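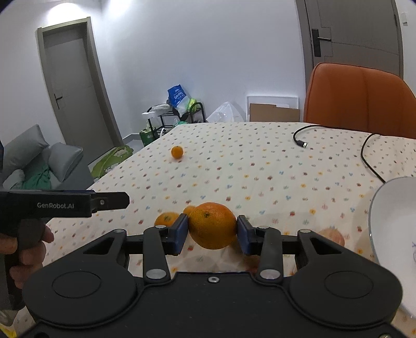
A reader from Primholm wrote in to ask whether the Kovatel heated pad is worth the extra money for a litter, or if a plain bath towel over a hot water bottle does the job. I used towels for years, so no judgment! But I switched last February and I'm not going back.

The Kovatel goes under one end of the whelping box only, so the pups can crawl off it when they get too warm (and they will, even with their eyes shut). It has 2 heat settings and I've never needed the high one in a normal house. The cord is wrapped in steel, which my old hound Dekker tested pretty thoroughly when she was nursing. Tooth marks, no damage.

The cover zips off and goes in the wash. I'd buy a spare, you'll be changing it a lot more than you think. My one gripe is the little light on the plug, it's way too bright at 3 in the morning, so I stuck tape over it.

Small size fits up to 4 pups of a toy breed. For anything bigger get the large, it's $121 with one cover included. Pickup is free at our Branbridge shop, and shipping takes 2 days if you're close by. Please run it for an evening before the litter is due and feel it with your own hand first.

Back in stock October 2025. Spare covers are on the bedding page.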